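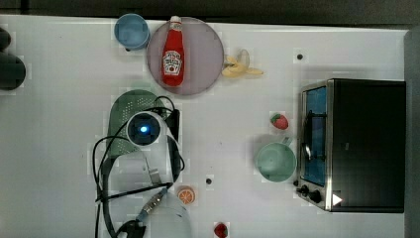 Umholm Play Kitchen Set, review after a winter of use
Written by Krum Mladenović
Sunday, January 18, 2026

I bought the Umholm set for my two daughters, who are four and six years old. Before this we had a mix of toy dishes from different places, and most of them were too small for the hands and too small for the game. The girls wanted to cook for the whole family, and it is difficult to serve a dinner on a plate which is as large as a coin. So I was looking for something in a more serious size.

I ordered from Drostavier. Their page had 1,823 ratings for this set when I looked, and I must say that I read far too many of them. Many people wrote only "cute" or "my son loves it." This is nice for them, but it did not help me to decide. I try to be more detailed.

What we use the most

The plate is the best piece for me. It is large and round, in a pink color which goes a little to mauve, and it has a thin rim that is slightly darker. A ketchup bottle can lie on it with only the cap coming over the edge. With our old plates, one piece of food was already a full meal. Now the girls can put a main dish, something on the side and also a "surprise," and they do not need to make a pile.

The light blue cup has a rounded rim, and this I like. My younger daughter holds everything against her mouth and teeth, and I do not want sharp edges there. The cup does not match the plate in color. I thought this would disturb me, but after some days I stopped to see it. The children never said one word about it.

The green colander was a surprise. I expected that it would stay in the box, because what does a child want to drain? But the small holes are interesting for them. They wash imaginary salad for a very long time. In the summer I will for sure let them take it outside to the sand, even if it is maybe not meant for that. It has also been a hat, a bed for a stuffed mouse, and a drum.

The food

The banana is my older daughter's favorite. It is a banana that is already partly peeled, with the yellow strips going out to the side and the pale part looking out at the top. She explained to me that this is practical, because the customer can begin to eat at once. The small one was angry in the beginning that she could not have a "closed" banana. For her, opening the banana is the work of the cook. If your child is the same kind, you should know this before.

The ketchup bottle is red with a white cap and a label in the Heinz style, with the tomato on it. It is the piece that every visiting child takes first. I think this is because they know it from their own kitchen. It goes on everything in our house now, on soup and on cake also. In our restaurant you can not order without ketchup.

I would wish for more vegetables. There is enough for breakfast and for a fast lunch, but when the girls want to make a real soup, they must use building blocks as carrots. Clasosa has a vegetable box which is sold separately, and our neighbor Benedikt Ammann lent us his for a weekend. The pieces have a similar size and go well together with the Umholm dishes. We will probably buy it in March for a birthday.

The toaster oven

I mention it only because people ask me. The toaster oven is not part of the Umholm set, and I do not review it here. For the game it makes a big difference to have one on the table. Before, the food went directly from the box to the plate. Now there is an order: things are washed, then they are "baked," then they are served, and there is a waiting time in which the guests must talk politely. If you buy the set without any oven, a shoe box with a flap does the same job. We did this the first weeks.

The table

We tried the set on the carpet, on a low bench and on a white table. The table is much better. The colors are easy to see on the white top, and the pieces stand flat. On the carpet the cup was falling all the time and there were tears. I recommend a table with enough space that two cooks can work without touching elbows. We have less arguments since each of them has her own side.

Cleaning

I wash the pieces by hand with warm water and a little dish soap. The plate and the cup are done in a moment. The colander needs more patience, as modeling clay goes into the small holes and stays there. I use an old toothbrush. The banana is also not the easiest, dust sits between the strips of the peel. I have not put anything in the dishwasher and I can not tell you what happens.

Storage

This is my largest complaint. The set comes in a box which is beautiful, but when you have opened it, you will not close it again in the same manner. Everything was arranged like a puzzle. I tried it for one evening and gave up. We now keep all in a deep drawer from Rantala, the colander at the bottom and the cup and the food inside it, and the plate standing at the side. A simple bag with a string would have been better than the nice box, and cheaper too I think.

The instruction sheet is not needed. It has one page with ideas for games, and the translation is so strange that my wife and I read it aloud to each other. "Please to invite the soup."

Price and delivery

The delivery took 14 days, which was longer than the page promised. Drostavier answered my email on the next morning and was friendly, but they did not know where the parcel was. It came in good condition. I would not order it in the last week before a birthday.

For the price I find it correct. It is not the cheapest one. You can find sets with 150 pieces for less money, and I had one of these in my hands in a store. The pieces were tiny, and I imagined all of them under the sofa. I prefer fewer things in a good size.

For whom is it?

I would say from three years on. My older daughter is six and still plays with it nearly every day, but more as a restaurant owner with a notebook and less as a cook. She writes menus. A child who likes to have every detail correct will maybe be disappointed by the banana and by the missing vegetables.

Good: size of the plate, rounded edges on the cup, the colander, colors
Not so good: packaging, few vegetables, slow delivery

I give four stars of five. If Umholm would include a storage bag, I would give the last one also.

Small addition, as somebody asked me in a message: yes, you can buy the plate alone, but when I looked at Drostavier it was sold out in this color and they had only white.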